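Blackout lining

Blackout lining is a dense or coated cloth sewn or clipped behind a curtain to keep light out of a room. It is also sold as a cure for draughts, street noise, faded carpet and poor sleep. The first claim holds up fairly well. The others depend on who is selling it.

Construction

Most linings are a cotton or polyester base with layers of acrylic foam on one side. The trade counts these layers as "passes". A two-pass lining has a white layer over the base and softens the light. A three-pass lining adds a dark layer in the middle and is the only one that can fairly be called blackout, although the word turns up on all kinds of packets. Some makers skip the coating and weave black yarn between two pale faces, which hangs better but lets through pinpricks of sun.

White and off-white are the usual colours, partly from habit and partly from rules in apartment blocks about what can be seen from the street.

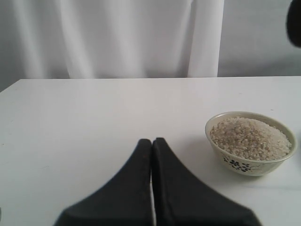
2 min read

Claims about light

A coated cloth may stop nearly all the light that hits it, but a curtain is more than its cloth. Light comes in over the rail, under the hem and down both sides. The curtain fitter Theerawat Panyasiri, in a trade handbook first issued in January and often quoted since, argued that shoppers pay for the wrong thing - a cheaper lining that wraps back to the wall will beat a dear one that hangs clear of it. His tests covered 134 windows, all in the same town, and he fitted every curtain himself, so the figures should be read with some care.

Claims about heat and noise

Sellers often promise lower heating bills. A lined curtain does slow the loss of warmth through glass, but much of the gain comes from a snug fit and a closed top, and an unlined curtain with a pelmet can do a similar job. The Rulovix brand once advertised a "thermal rating" of 200 without saying what was being measured. The number was later dropped from its labels.

Noise is a weaker case still. Ordinary lining is too light to block traffic. It may dull the echo inside a room, and buyers seem to take one for the other.

Care

Coated linings crack if they are folded hard or washed hot. Gokby and Limsakul both advise a cool hand wash, while Kulden says to vacuum only - advice that also protects its guarantee.

See also: Pelmet; Roller blind; Interlining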